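# How Does a Traffic Light Know You're There?

When I was a kid, I was sure a tiny person lived inside the traffic light at the end of our street. I thought she sat in there with a sandwich and pressed the buttons – red, yellow, green, red again. I even waved at her from the back seat!

I know better now, but the real answer is nearly as good. Lots of traffic lights can tell when a car is waiting. They do it with a loop of wire buried in the road.

## The secret loop

Next time you're stopped at a light (as a passenger, please), look at the road just before the thick white line. You may spot a thin dark shape cut into the pavement, like somebody drew a big rectangle with a marker. Workers sawed a skinny groove there, tucked wire into it, and sealed it up with black goo.

A little electricity runs through that wire all day and all night. It makes an invisible magnetic field, a bit like the one near a fridge magnet. When a car rolls over the loop, all that metal changes the field. A box at the side of the road notices the change and says to itself, "Car!" 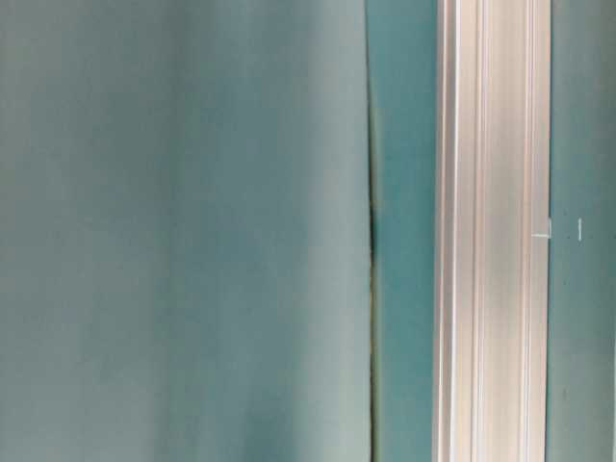 That box is called the controller, and it's the boss of the whole intersection. You've probably walked past a hundred of them. It's a metal cabinet, usually gray or green, and if you stand near one you might hear it click or hum. Inside is a computer that keeps track of who is waiting and whose turn comes next.

The controller has one rule it must never, ever break: it can't give a green light to two streets that would crash into each other. There's even a second gadget in the cabinet whose only job is to watch the lights. If it spots a mix-up, it makes them all flash, and drivers know to slow down and be careful.

## But my light is slow!

I hear you. The light by my house, at Kemel Street and Zeleke Avenue, once kept me waiting for 68 seconds. I timed it on a Wednesday morning with a bagel in my other hand.

Some of that waiting is on purpose, though. A busy road might have 2,000 cars going by in an hour, and a side street might have only 24. If the light changed every single time one car pulled up on the side street, the big road would turn into one long grumpy line. So the controller makes the side street wait a little, and then lets several cars go together.

And what about bikes? A bike has a lot less metal than a car, so sometimes the loop misses it. Here's a trick that often helps: stop with your wheels right on top of the dark line in the pavement. The field is strongest over the wire. If the light still doesn't change, hop off and use the crosswalk button with a grown-up.

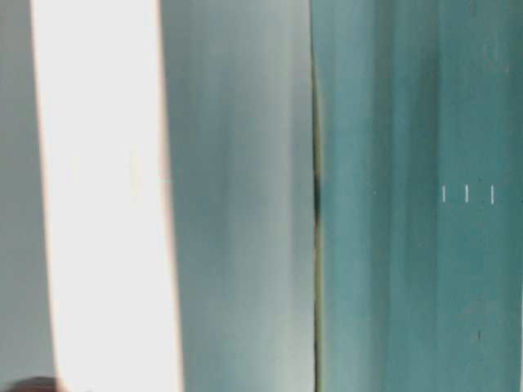

Hawi Birhane wrote to me to ask whether jumping up and down on the loop would work too, and said that 2 cousins had already tried it and gotten very tired. Great question, Hawi, and sorry, cousins! The loop can't feel weight at all. An elephant could stand on it and the light wouldn't care (unless the elephant was wearing armor). And please don't test this one, because roads are for cars and bikes and not for jumping.

## Lights that can see

Not every light uses a loop. Some have a small camera up on the pole, pointed down at the lanes. A computer looks at the picture and checks whether something car-shaped has stopped there. Others use radar, which bounces radio waves off things and listens for them to come back – sort of like a bat, only bats use sound.

Cameras can have trouble in thick fog or when snow sticks to them. Loops don't mind fog one bit, but if the road cracks, the wire can break, and then someone has to come saw a new groove.

## Be a light detective

Try this on your next walk with a grown-up. Stay on the sidewalk and pick one intersection. Find the cabinet first. Then look for dark lines in the pavement, and look up for cameras. Draw a map of what you found and put an X where you think a bike should stop.

I did mine last September and found a loop I'd been driving over for years.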